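Home | Talks | Visits | Contact

Speaker notes, Teder open day at Virkby

Good morning, and thank you all so much for coming out. I'll talk for 5 minutes, then we'll wander over to the cell (do bring your coffee!). Mona is the name on the left arm, Abubakar the one on the right. 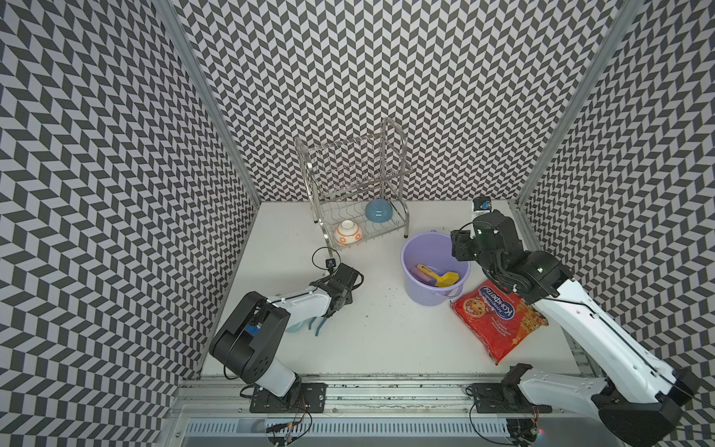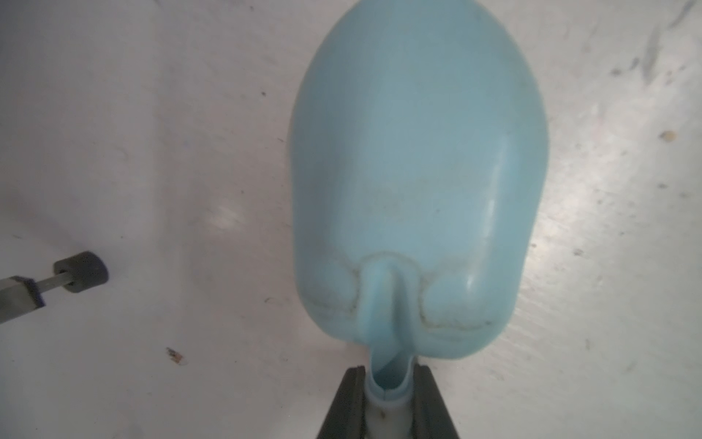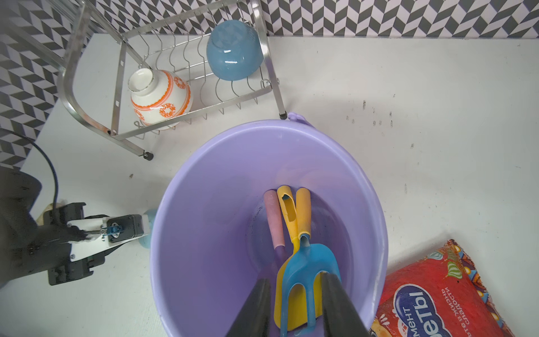
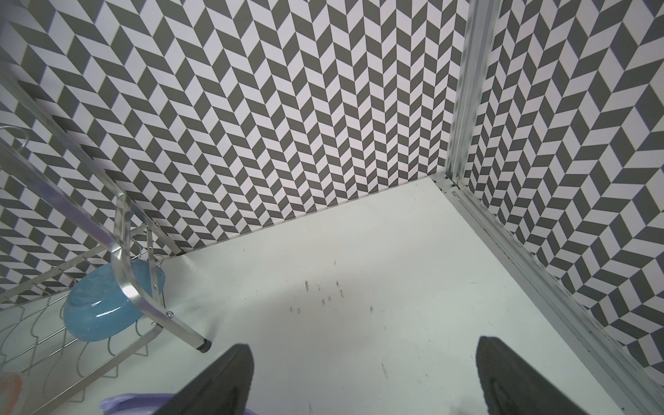

The patterned work cell with both arms, first picture; garden tools in the bucket, third.

Pause for questions, then walk over slowly.

3 comments | 900 shares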